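I've bought play kitchen sets before and regretted it, so when Liesbeth Verbruggen told me the Cunholm set was "the last one you'll need," I wrote that down with a date next to it, to hold against her. She runs the playroom at Morkunwood, where I help out on mornings, and she had already ordered it. My opinion wasn't asked for. I'm giving it here.

## What you get, and what you don't

Cunholm sells its play kitchen in pieces. There is a base box of dishes, a second box with cooking things, and then play food, priced on its own as if a kitchen with no food in it would be any use to a four-year-old. We paid 436 for everything, through a reseller called Verhoeven, and delivery took eight days. I'd call that a lot of money for things that will end up under a radiator.

The listing promised "soft, calming tones." I rolled my eyes. Every toy company has discovered that parents like pale green, and kids, as far as I can tell, couldn't care less. Ours go straight for whatever is red.

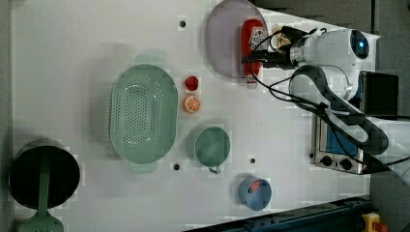
My bigger complaint is about the storage. The boxes are the kind you tear open once and can never close again, and there is no bag, crate or tray included at any price. For the first couple of weeks the whole kitchen lived in a laundry basket. Liesbeth says this is my problem and no fault of the set. I disagree. If you sell someone this many loose parts, you should sell them a place to put the parts.

## The colander

I'll start with the piece I expected to hate. It's a big oval thing in mint green, with flat tabs at both ends to carry it by, and I assumed it would get in the way. It does take up more room than anything else we own for the play corner. But two kids can hold it at once, one on each tab, and that has headed off more arguments than I can count. They use it as a boat. They use it as a hat, which the tabs make awkward. I have also seen one child wash doll socks in it.

Would I buy it again? Grudgingly, yes. The holes are small enough that crumbs of modeling dough get wedged in them, and you need a toothpick and patience to clear them out. Keep it away from dough.

## Plates, mugs and cups

The plates are fine. A plate is a hard thing to get wrong. They don't match each other, and if you want a tidy set for a shelf, that may bother you. The handle on the mug is on the small side. Adult fingers don't fit well, but the customers here aren't adults.

What I don't love is how easily the mug goes over. Fenna Van Damme, who has the toddler group after us, has stopped letting hers use it with water at all. My group still does, with a towel down first.

The small cup is better. It doesn't hold much, so there isn't much to spill, and it happens to be the right size for keeping stray bits of play food in.

## The food

Play food is where most of these brands give up, and I went in looking for faults. I compared ours with the Mikgate set we had before, which was cheaper and came with more pieces, most of which were hard to identify. There was a brown lump in it that we called a potato for a year. Fenna thought it was bread.
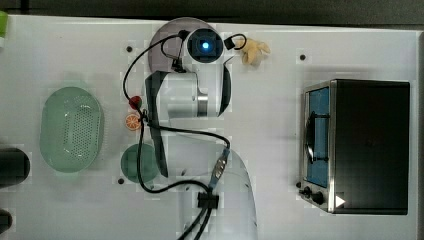 With food, my only real test is whether a small child can name the thing without being told. Most play fruit fails because somebody saved money on the details, and you get a plain disk in a cheerful color. The orange slice passes. You can see the segments marked out on it, and no child in my group has called it anything else. I'd still like to see more of it for the price. One slice of orange does not stretch very far when four people are hosting separate dinners, and Cunholm won't sell you a spare. I wrote to ask in December and got a polite reply with a link to the full food box.

## The spatula and the pot

The slotted spatula is mint green like the colander, so I suppose they go together. It is long compared with everything around it, and it does get swung. We have a rule about that now. The pot is black and looks more serious than the rest. The kids treat it as the important item. Whoever has the pot is in charge of lunch, and the line to be in charge of lunch is long. If I were spending your money, I would get two pots before I got any more plates.

## Would I tell you to buy it?

If you have one child and a small apartment, no. Get some old cups and a real wooden spoon from your own drawer and keep the money.

For a group, I'm less sure of myself than I was when the order went in. The colander has earned its space, and the orange slice gets more use than toys ten times its size. The mug I could live without. The storage situation is silly, and I have taken a star off for it, which Liesbeth thinks is petty. I'd go with the dishes and cooking boxes if you can get them at a discount, and be choosy about the food.

Three stars out of five. I offered to discuss three and a half if Cunholm ever sends us a bag.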